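Counting Cans

Every few weeks someone sends me a chart showing that robot learning is a matter of scale. Collect enough examples, the chart says, and the skill shows up on its own. The line goes up and to the right and the bottom is labeled "hours" or "episodes," and I have yet to see one labeled "different things that happened."

I run recording shifts at Rullcombe, so I have some interest in hours being worth something. Our current task is sorting soda cans into clear bins with two arms. It's a good task. Cans are cheap and rigid, they roll when they fall, and a person can judge the result in a second. My complaint is with what gets written down afterward, which is a number. The last set I signed off on had 141 episodes in it. That is all anyone upstream asked me, and when I tried to describe the episodes instead I was thanked and asked to confirm the number.

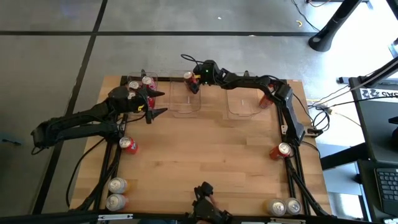 An episode can be almost anything. It can be a clean run where each arm reaches for the nearest can and there is never a moment of doubt. It can be a run where a can lies on its side near a rail and the operator has to think about which way to come at it. Both add one to the total. If I wanted to make my total look wonderful, I would start every can upright, put it close to the bin where it belongs, and go home early. I have been tempted. Any operator paid by the episode will be more than tempted, and I don't blame them for it.

The usual answer is randomization. Scatter the objects before each run and variety takes care of itself. I used to believe this. Then I watched people scatter. By the second hour a person's random is as regular as a signature: a couple of cans down in this corner, a couple in that one, one tipped over for good measure. The table looks messy and the mess is the same mess. We tried printed layouts from a little tool called Clasa, which helped until we noticed operators nudging the awkward ones an inch toward easy.

Then there is the matter of mistakes. Our written rule for a long time was that a dropped can ends the run and the run is thrown out. Think about what that teaches. A model trained on the leftovers has never seen a dropped can, let alone seen one picked back up. When it drops its first one it is somewhere it has never been, and it tends to do something stupid, such as carrying on to the bin with nothing in its fingers. I asked for the rule to be changed and was told that failures "pollute the set." I kept 9 of them anyway, the ones with good recoveries, in a separate folder. 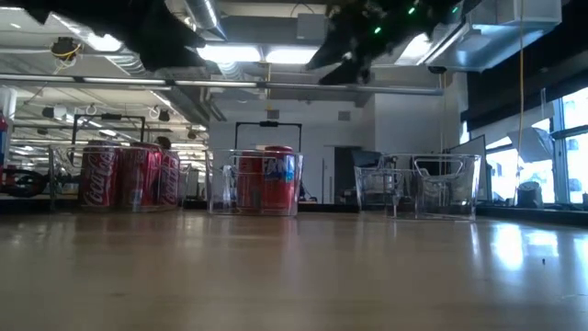

Afroza Talukder thinks I am being romantic about the messy runs. Her argument is that a recovery is only worth keeping if it is a good one, that most are panicky, and that a model can't tell a smart save from a flail. Give it 40 clean runs first, she says, and let it learn what finished looks like before you confuse it. She also pointed out that I picked my favorites by eye, so my folder says as much about me as about the task.

I can't get around that last part. She's right that I chose them, and I couldn't give you a rule for how. But the clean runs were chosen too, by a rule so blunt that people forget it is a choice. Somebody decided the can hitting the table was the end of the story.

What bothers me more is how the finished set gets tested. The bins stay put. The lighting is whatever our room does. The arms are the same 2 arms. A model does well on this table and the slide says it can sort cans, when all we know is that it can sort these cans here. Stoltex, who asked for an early look, wanted to know if it would work with bins of another size. Fair question. I said I had no idea, and there was a silence on the call, as if I'd been rude.
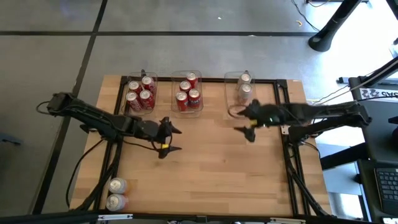

Shafiq Wanigasekara
Data Collection Lead, Rullcombe

I'd settle for small changes. Write one line per episode about what was hard in it, and leave it blank if nothing was. Pay operators by the shift. Keep the drops, marked as drops, and let the people doing the training decide whether to leave them out. Panicker, our next project, starts in November with bags instead of cans, and I have asked for all of this in the plan. So far the plan has a target number in it and a blank space under "notes."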